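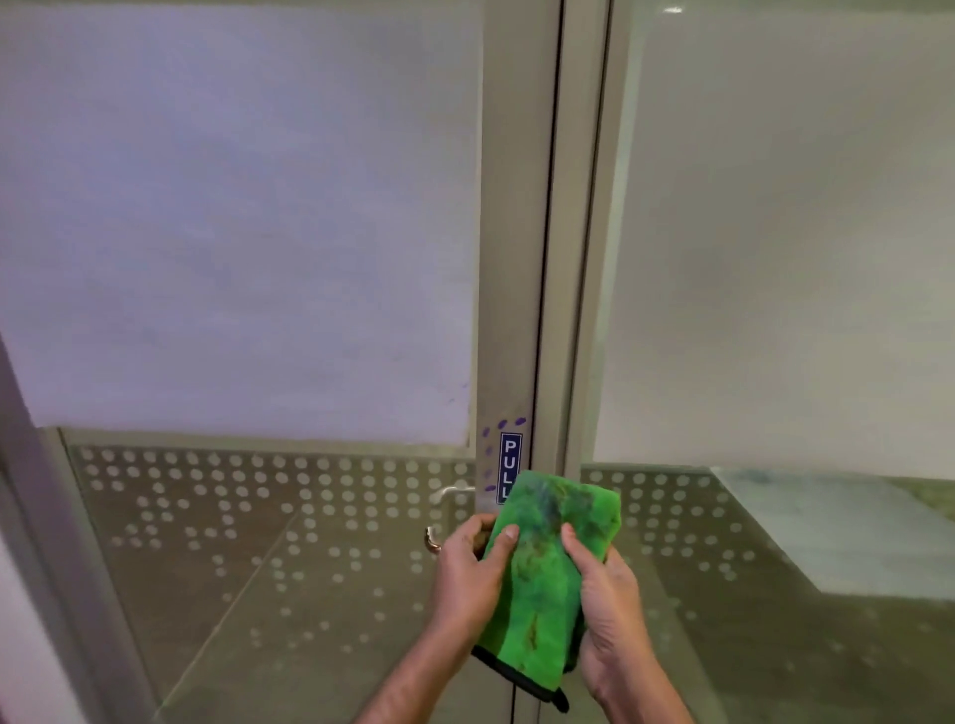

Sending us your birth story: your questions

Can anyone write one?
Oh yes, please do! Mums, dads, grandparents, adoptive parents, and you needn't have written a word since school.

How long should it be?
Up to 1000 words is lovely, though if yours runs over a bit (mine certainly did, both times) send it anyway and we'll have a think together.

My baby is 8 now. Is it too late?
Not a bit. One of our dearest pieces on Tirkine came from a mother whose "baby" was 59.

Can I leave my name off?
Of course, just pop a note at the top.

When will I hear back?
Usually within two weeks, a little longer in October, when the inbox gets rather full and so does my house.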